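Diário da Residência Tridumby – Quarta-feira, fim da tarde

Concluiu-se hoje a revisão do inventário do acervo bibliográfico, trabalho que ocupou a equipa desde a primeira semana de fevereiro. Foram conferidas 3.000 fichas, das quais 77 apresentavam divergência entre a cota e o volume. A maior parte respeita ao fundo Govindasamy, recebido em caixas sem numeração e arrumado à pressa antes das obras do telhado.

A Sra. Dolores Alcantara procedeu de manhã à leitura das etiquetas da sala dois. Registou quatro obras em falta, todas de botânica, e uma duplicação no catálogo que remonta ao registo manuscrito antigo. Ficou assente que as fichas duplicadas não serão destruídas – passarão para uma gaveta própria, com indicação da data de retirada.

Às onze horas reuniu-se com o Sr. Ulises Londoño, a propósito da encadernação. O orçamento da oficina Zekon contempla mais de 300 volumes, número superior ao que esta casa pode suportar no presente exercício. Propus que se desse prioridade aos in-fólio com lombada solta e que os periódicos aguardassem. O Sr. Londoño discordou quanto aos periódicos, cujo papel considera em pior estado, e pediu que a sua posição ficasse exarada. Aqui fica.

A tarde foi menos produtiva. A Flika entregou as caixas de conservação com medidas trocadas, e a devolução obrigou a dois telefonemas e a uma carta. Confirmei ainda que o higrómetro do depósito continua a marcar valores diferentes consoante a prateleira em que é colocado, o que retira utilidade às leituras de janeiro.

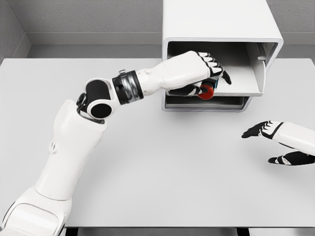
Resta decidir o destino dos mapas. Enrolados, ocupam pouco espaço, mas cada consulta agrava os vincos; estendidos, exigiriam um móvel de gavetas largas que não cabe na sala atual. Inclino-me para a segunda solução, com transferência para o piso térreo, e apresentarei a proposta por escrito.

Amanhã, pelas nove, início da conferência das gravuras. Levar a lista antiga e a chave do armário pequeno.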